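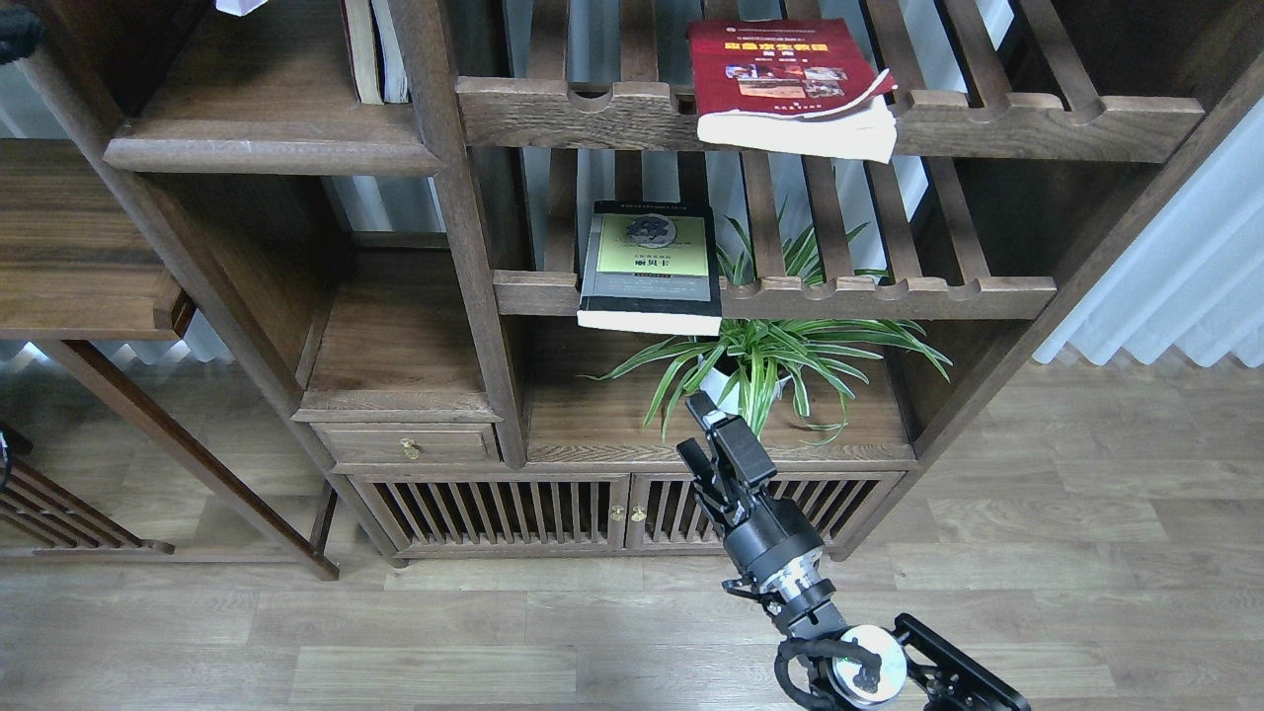 Tovcombe Lab Newsletter
Research updates
4/16/19

Shelf work: training on fewer, messier demonstrations

The home manipulation group has finished the first full round of tests on its shelf-tidying method, and the results are good enough that we are writing them up. This item covers what was done, what came out of it, and what is still open.

The task sounds simple. A robot arm with a two-finger gripper stands in front of a piece of household furniture with books on it. It has to find a book that is lying badly, take hold of it, and put it back so that it stays put. People do this without thinking. For an arm it is hard, mostly for reasons that have little to do with the arm. Books open when you pull on a cover. Pages slide over each other. Slatted shelves give the edge of a book something to catch on, and a front rail means the book has to be lifted before it can come forward. A book that has tipped partly open is close to the worst case, as the cover moves long before the rest of it does.

Most earlier work on book handling used closed books on flat, solid boards. We wanted to know how much of that carries over to real furniture, with slats, rails, knobs and a houseplant in the way. The short answer is less than we hoped.

What we did

The method is called Skalel. It learns from demonstrations, where an operator drives the arm through the task by hand controller and the system records camera views and joint positions together. That part is standard. The change is in how the demonstrations are chosen and weighted.

In the usual setup, you throw out the bad recordings. If the operator fumbles, lets the book slip, or stops halfway to think, that recording goes in the trash and they do it again. Skalel keeps them. Each recording is split into short pieces, and each piece is scored by whether the book ended it in a better or worse position than it started. A recording that went wrong near the end still has a good approach in it, and a recovery after a slip turns out to be the most useful piece of all. Clean recordings never show one.

We collected 3,000 demonstrations across 20 shelf layouts. A layout here means one arrangement of furniture, books and whatever else is standing on it. Plants were included on purpose. Leaves move when the arm goes by, they hide the shelf edge, and they droop in front of things the gripper needs to reach. The policy has to learn that a leaf can be brushed past and a rail cannot.

The operators were asked to work at a normal pace and not to redo anything. This took some getting used to. Several of them had spent a long time learning to give clean demonstrations, and they kept reaching for the reset button out of habit. In the second week we taped over it.

What came out

The comparison was against the same network trained only on the clean recordings. Both versions were tested on 3 layouts that neither had seen in training, with the same books placed in the same starting positions for each.

On closed, upright books there was no real difference between the two. Both did well, and we would not recommend the extra work of scoring pieces if that is all you need.

On books lying open or tilted, Skalel was clearly better. The clean-only version tended to take the cover by its corner, pull, and then carry on as if the whole book had come along. Skalel more often let go, shifted its grip toward the spine, and tried again. We never programmed that in as a rule. It appears in the recovery pieces, and the weighting gives those pieces more say.

The plant layouts were mixed. Both versions were slower near leaves. Skalel made fewer full stops, but it also brushed the leaves harder than we would like. One spider plant has lost a few tips over the course of the project. We plan to add a contact penalty and see whether the speed holds up.

A change of book also mattered more than we expected. Glossy covers gave the depth estimate trouble, and thick paperbacks behaved very differently from hardcovers of the same size. The set we trained on leans toward hardcovers. We would fix that first if we were starting over.

Problems along the way

Slats caused the largest single group of failures. When the arm sets a book down at an angle, the lower edge can drop into a gap. From the camera this looks like a good placement. The book then leans slowly, and the system has already marked the job as done. We now have the arm wait and take a second look before it finishes, which adds time to every run but catches most of these.

Dark wood was a smaller issue. A dark gripper in front of a dark-stained cabinet is harder for the tracking to pick out, and early runs lost the fingertips when they moved across the lower doors. Turning up the room lights helped some. Retraining the tracker on recordings from the darker furniture helped more.

The cabling needs work too. On long reaches upward, the loops near the base of the arm can pull tight before the joints reach their limits. Puneo, who supply our mounting hardware, have sent a revised bracket that gives the cables more slack. It has been fitted to one arm so far – the others will be changed over as they come free.

How long it took

Scoring the pieces was done by a small model trained on hand-labeled examples. Labeling was slow at the start, mainly due to arguments over what counts as "better" for a book that is straighter but closer to the edge. We settled on a rule that stability comes first and straightness second. The full labeling guide is in the shared folder, under the Younis project directory, for anyone who wants to use it on another task.

Training itself ran overnight on the regular cluster allocation. No extra hardware was requested.

What is next

The next set of tests moves from single books to short rows, where taking one book out means its neighbors may fall. We are also looking at drawers and small cabinet doors, as most of the furniture we use has both, and the round knobs on them are awkward for a parallel gripper. Early tries have the fingers sliding off the sides of the knob. A softer fingertip pad is being cut for this.

We would also like to know whether the piece scoring is of any use outside of shelf work. The kitchen group has offered a set of old recordings that were set aside as failures, and we will run those through before deciding. If your group has a folder of discarded demonstrations, please do not delete it yet. Send a note to the group's list and say what the task was and which arm was used.

A draft of the paper will go around for internal comments next month, and we hope to release the recordings in July. Some of them need to be checked first for faces and voices, as the microphones were left on during the early sessions.

Two practical notes. The furniture in the shelf room should stay where it is until the row tests are finished, including the plant. And the second camera calibration board is missing from its hook – if you have borrowed it, please bring it back.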